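Search this site
Enter keywords
Go

The long slow death of the tea towel

Bruramwood market, half past seven, raining. Three stalls selling linen when I first came here and now one. The woman behind it has been folding since six and won't stop folding to talk, so we talk over the folding. Tea towels, glass cloths, roller towels for people who still have a roller on the back of the door. Not many of those left. She sold 13 last October and was pleased with it.

I'd come about kitchen paper, really. Meant to be a short piece on why we all buy so much of it. Got sidetracked.

Go back a bit. My gran's kitchen had a drawer, second one down, nothing in it but cloths. Ironed, if you can believe it. One for glasses, one for plates, one for hands and God help you if you mixed them up. Souvenir ones at the bottom, never used, too good. Castles, recipes for scones, a calender from a year before I was born. She boiled the lot on a Monday in a pan that did nothing else.

My own drawer: four cloths, two of them grey, one with a burn shaped like an iron though I don't own an iron. And a roll of paper on the worktop, always.

So what happened? Dishwashers, partly. If the machine dries the plates you don't need a cloth for every night of the week. Cooler washes too. A tea towel done at 40 with the shirts comes out looking fine and smelling, by Wednesday, of pond. People blame the cloth. Bin it, buy another, cheaper, thinner, more polyester in it, which doesn't soak up anything, it just pushes the water round the plate. Then they give up and reach for the roll.

The people at Farkik, a small mill out past the ring road, are blunt about this. Most of what's sold as a tea towel now is a picture with a hem. Printed on one side, coated so the print stays sharp, and the coating is what stops it drying. Wash it 15 times and it might start to work. Most folk don't wait that long.

Farkik weave cotton and linen mixed, plain, red stripe down each side. No print. They make 4000 a year and could sell more but the looms are old and so, they say, is everyone working them. The noise in there! You come out shouting. I liked it enormously. Lunch was a cheese roll on an upturned crate, and a long arguement about whether you should ever use fabric softener. (You shouldn't. It does the same as the coating, more or less. Puts a film on.)

What they tell customers, for what it's worth. Wash new ones twice before you use them. Hot, 60 if the label lets you. Nothing else in with them, no fleece, no dog blanket. Hang them flat, full width, not scrunched through the oven handle the way I do it, the way everybody I know does it.

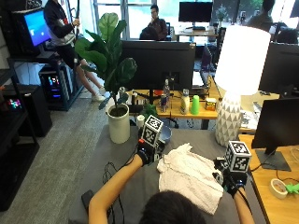
And buy more than you think. That was the bit that stuck with me. The reason a cloth goes sour is that it's always on duty, it never gets a proper dry out between jobs. A week's worth in the drawer and you change it every morning without thinking, same as socks. Two cloths and you're eking them out till Sunday.

There's a café, Honorato, just up from the market, that went over to cloth entirely in the spring. No paper in the kitchen at all. Laundry bill went up, paper bill went to nothing, they reckon it's a wash. Their joke, not mine. The staff moaned for a fortnight and then stopped. There's a hook by each sink now and a bin for the used ones, and it all goes off to Jimetti, the laundry on the corner, at closing.

I bought six off the market stall. Plain, striped edge, wrapped in newspaper. The first wash they came out like cardboard, second wash a bit better. The glasses are drying without fluff, mostly. The roll is still on the worktop but I've had the same one since I started writing this, and the cat's been sick twice.

She's there Tuesdays and Saturdays, by the way, next to the egg man. Cash only. Go early, the glass cloths go first.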